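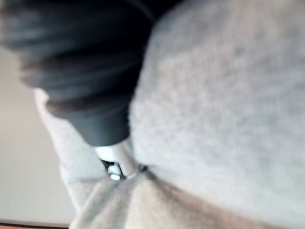
I cut our heating use a lot last winter and a few people asked what I did, so I'm putting it in one thread. The house is a two-story rental in Preltthorpe, old windows, electric baseboards in every room. Before you spend money on anything, get your layers out of storage. Light gray fuzzy stuff next to smooth black stuff is pretty much my whole color scheme from November on, and it does more for me than two degrees on the thermostat.

The number first. We used 3,297 kWh from November through the end of February. The winter before was a good deal higher. I don't have a clean comparison for that year, the meter got swapped partway through and one bill was an estimate.

Step one was reading the meter myself, every morning at 7, on a notepad by the back door. It's boring, but after two weeks I could see which days were bad. Laundry days were bad. Days the upstairs hall heater got left on were terrible.

That hall heater was the biggest single thing. It sits right at the top of the stairs under a drafty window and it never shuts off. We turned it all the way down and closed the bedroom doors. The hall is cold now. You walk through it faster.

Step two, windows. I did four of them with the plastic film kit, the kind you shrink with a hair dryer. Clean the trim with rubbing alcohol first or the tape lets go in January. Ask me how I know.

I skipped the kitchen window. It needs to open when you cook, and ours is over the stove.

Someone asked about heavy curtains. We have them in the front room, got them secondhand in Grevness. They help at night. They have to stop above the baseboard heater, though. Ours were too long and I had to hem them. Fabric hanging on a baseboard heater is a fire risk, please don't do that to save a few dollars.
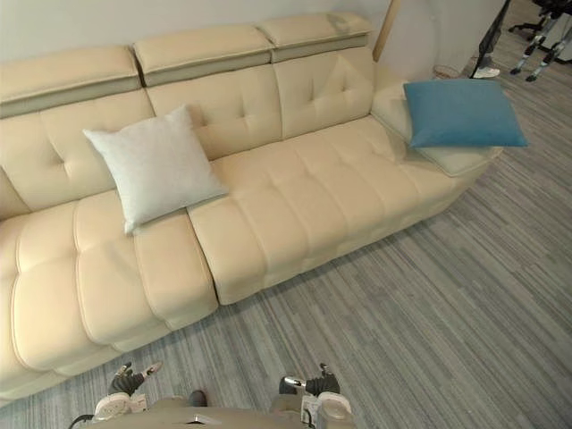

Also on baseboards: keep furniture off them. The instructions for ours say to leave a gap and I'd been ignoring that for years. I pulled the bookcase out from the wall and the room warmed up faster the same evening. Vacuum the fins while you're back there. Mine were packed with dust and one Wannasri takeout menu.

Things I spent money on: film kits, door sweeps, foam gaskets for the outlets on outside walls, one electric throw, a cheap thermometer for each bedroom. It came to just under $200. The electric throw was the most expensive item and I'd buy it again before any of the others.

Things I didn't spend money on: a smart thermostat. Ours are line voltage, and most of the popular ones are made for low voltage systems. There are ones that work but you need one per room, and the quote I got was $400 before installation. In a rental, no.

Reply to a couple of you about space heaters: a 1500 watt space heater gives you the same heat per kWh as a 1500 watt baseboard. You only save if you heat one room and let the rest go cool. Plug it straight into the wall, no power strip.

What didn't work: the draft snake at the front door. It got kicked out of place every time someone came in. The door sweep fixed it in ten minutes with a screwdriver.

Also didn't work: turning everything down to 58 overnight. The bathroom pipes run along the outside wall and I didn't like how cold that cabinet was getting. We settled on 62 and left the cabinet door open on the worst nights.

If you rent, ask your landlord about weatherstripping before you buy it. Mine took it off the rent once I sent the receipt. The Bendwood Street building next to us got theirs done the same way.

This year I want to deal with the attic hatch. It's a bare piece of board with no insulation on it at all. I'll add to this thread when that's done.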